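Tươi had driven 90 miles with the bedding in the back seat, and by the time she carried it up her sister's stairs she had talked herself out of liking it at least twice. Thoa was in the kitchen, putting the kettle on and calling up advice that Tươi could only half hear - something about the corners, something about smoothing from the middle, which was how their mother had always done it.

The room still smelled of paint. The boy was arriving at six, with his grandmother's suitcase and his own small backpack, and Tươi wanted a bed he could fall straight into, one that looked as if it had been waiting for him and knew his name. She shook the sheet out and let it settle, then shook it again for the pleasure of it, because there is nothing quite like a big piece of cloth coming down slowly in a quiet room.

"Is it the one with the straps?" Thoa called.

"It's the one with the straps," said Tươi. "And the pink, and all the stitching that isn't stitching."

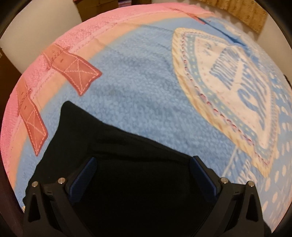
She ran her palm over the blue part, where the wrinkles were, and thought of the summer she was seven and slept three weeks at an aunt's house under a quilt with ducks on it. She could not have told you the aunt's street, but she could have drawn every duck.

"Come and have your tea," said Thoa, who had reached the doorway by now and was looking at the bed with her head on one side. "Oh, he'll like that."

"Do you think so?"

"I'd like it," said Thoa, and went to find the pillow.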